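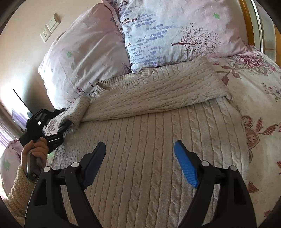 3. Knitwear in the household

3.1 Setting and sample

The study was carried out in Ultau and in the neighboring district of Harms, where winters are long and most homes are heated room by room. Both places had knitting mills until the 1980s, and many older residents worked in them. Knitted goods are therefore common in the homes we studied, and people talk about them with some knowledge of yarn and stitch. This should be kept in mind when the results are compared with those from larger cities.

A short questionnaire was mailed to 700 households. From those who replied and agreed to further contact, we chose 100 for a home interview. The choice was made so that renters and owners, and people living alone and in families, were all present in the sample. Interviews were held by Yara Shboul in Ultau and by Letay Bogale in Harms, using the same guide. Most took place at the kitchen table and then moved to the closet or bedroom, where the person was asked to take out knitted pieces and talk about each one.

3.2 What was recorded

For each piece we asked how it had been obtained, when it was last used, how it was washed, and where it was kept in the warm months. Fiber content was taken from the label when there was one. When there was no label we entered the owner's own answer and marked it as unconfirmed. Damage was entered under four headings: holes, pilling, felting, and loss of shape. In all, the inventory holds over 3,000 entries, including sweaters, cardigans, scarves, hats, and blankets.

Throws and blankets were at first left out of the plan. They were added after the pilot interviews, in which several people said that a throw on the bed got more daily wear than any sweater they owned. Throws were also washed much less often. One woman in Harms said she washed her sweaters by hand every few weeks in winter and the blanket "when the cat has been sick." Answers of this kind led us to ask about washing as an event with a cause, and to drop the question on how many times a year an item was washed.

3.3 Sorting and laying out

Closets in the sample were mostly small. When people sorted their knitwear at the change of season, they needed a flat surface, and the bed was the usual one (Figure 2). The same surface was used for folding and, in many homes, for drying on a towel after a hand wash. Owners of a drying rack still tended to finish heavy pieces flat, and they gave stretching at the shoulders as the main risk of hanging.

Sorting had no fixed date. In Ultau it was tied to the first cold nights, and a few people began as early as August. In Harms it was more often set off by a moth found in a closet. Few participants sorted everything at once. A more common pattern was to take out one drawer, deal with what was in it, and leave the next for another weekend. Pieces that needed mending were set aside in a bag or basket, and it was in these bags that we found the items that had gone unused longest. Many had been there for more than 12 months. Owners did not describe them as discarded, and most could name the repair that was needed.

This group of items is treated separately in Section 4. In the tables they are listed as "held for repair," which covers both pieces with visible damage and pieces that only lack a button or need a seam closed.

Figure 2. Cream knitwear on a bed with patterned fabric.
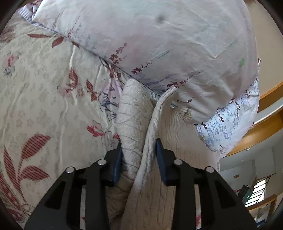
3.4 Limits of the inventory

The inventory depends on what people were willing to bring out. Some storage places, such as attics and shared basements, were rarely opened during the visit. Gifts may be undercounted, as several participants said they had forgotten who gave them a piece and entered it as bought. Interviews in Harms also ran longer on average than those in Ultau, and the notes on washing are fuller for that district.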